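How to wash and dry a heavy bedspread at home

A cotton or cotton-blend bedspread can be washed at home if your machine is big enough. Ours is a queen size and goes through a front loader without trouble. At the laundromat in Drurport the large machines take a king.

Read the care label first. If it says dry clean only, stop there. If the label is missing, dab a hidden corner with a damp white cloth and check for colour coming off.

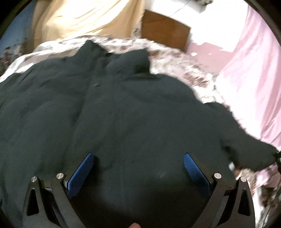 Page last changed: Sunday, April 10, 2022

Before washing

Take the bedspread outside and shake it well. Go over both sides for loose threads and snip them with scissors. Don't pull. Treat stains with a little liquid detergent and leave it for 15 minutes. Dark colours should be washed on their own the first time.

Washing

1. Load the bedspread loosely around the drum. It should fill no more than two-thirds of the space.
2. Use half the usual amount of detergent. Skip the fabric softener.
3. Choose cold water and a gentle or bulky cycle.
4. Add a second rinse. The water in Kindon is hard and one rinse leaves the fabric stiff.
5. Spin on medium.

If the machine starts to thump, pause it and spread the load out again.

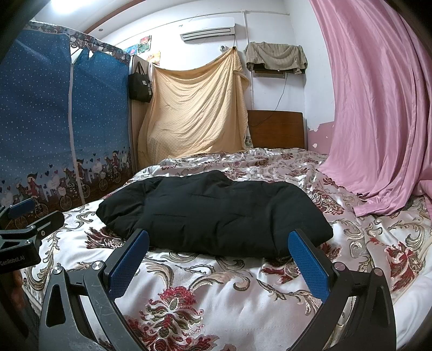

Drying

A line is best if you have the room. Hang the bedspread across two parallel lines so the weight is shared, and turn it over at lunchtime. Keep dark colours in the shade. In March you can usually get one dry in a day here, but around Drernedton, where the fog sits until late morning, allow longer.

In a dryer, use low heat and stop it every half hour to refold the load. The middle stays damp long after the edges feel done.

Storing

Leave it over a chair or rail overnight before it goes in the cupboard. Fold it in thirds, and change the fold lines every few months if it isn't being used. Cotton storage bags are better than plastic. The hardware store in Lambert sells plain ones in two sizes, and the smaller will hold a queen bedspread.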